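Thread on the fault we had on the Dreltcombe cell in May. A few people asked, so I'm writing it down once. Long, sorry.

Background: we run pick and place in simulation before anything goes near the real arm. Kullik do the controller, the gripper model is from Ranix, the task list is ours. Mostly household stuff. Banana, bowl, crates, cabinet.

The batch was 713 episodes, left to go overnight. By morning 236 were marked failed, all with the same code: force limit exceeded at the gripper.
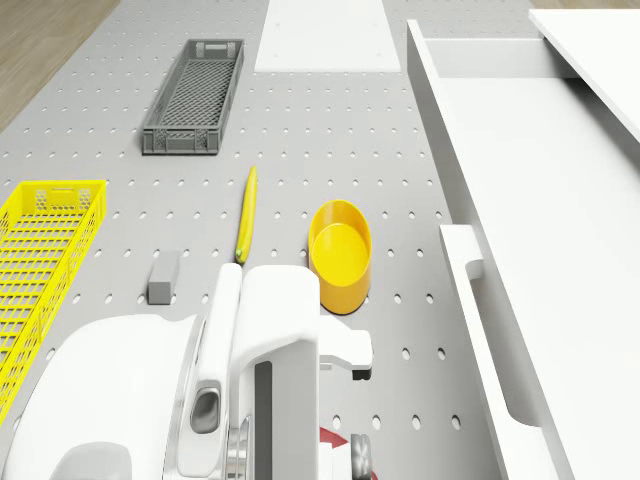 First thought was a collision. Plenty of things on that board to hit, and the cabinet is close on one side. Went through the contact logs and found no contact with the cabinet or the crates in any of the failed ones.

What the logs did show was the grip force climbing after the grasp had closed. It should settle and hold. It kept going up for as long as the arm was moving, then tripped the limit.

Only on the banana as well. The cube, the can and the mugs were fine. That sent me off in the wrong direction for most of an afternoon, fiddling with friction values on the banana mesh. Waste of time.
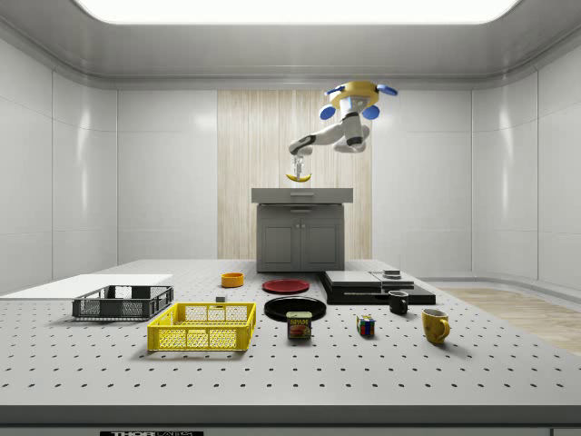

The cause was a unit mismatch. Kullik changed the force feedback from newtons to a normalised value in their last update. Our config still read it as newtons. The controller thought it was hardly holding anything, so it squeezed harder.

The rigid objects got away with it because they use a fixed grip width. The banana is the one thing on the list set to soft grasp, so it's the only one that reads the feedback.

Now the part that bothers me. The same config was queued for the real arm at Marciniak the next day. That gripper will close with up to 624 N if you let it. There is a hardware stop, but I don't want to be relying on it with someone's hand near the fingers.

We pulled the config at 13 minutes to five. The real arm never ran it.

Changes since: units are written into the message and checked at start-up, and the run refuses to start if they don't match. The batch also stops itself after ten failures with the same code – it should have done that from day one.

Still waiting on Kullik to add the change to their release notes. I'll post in this thread when they do.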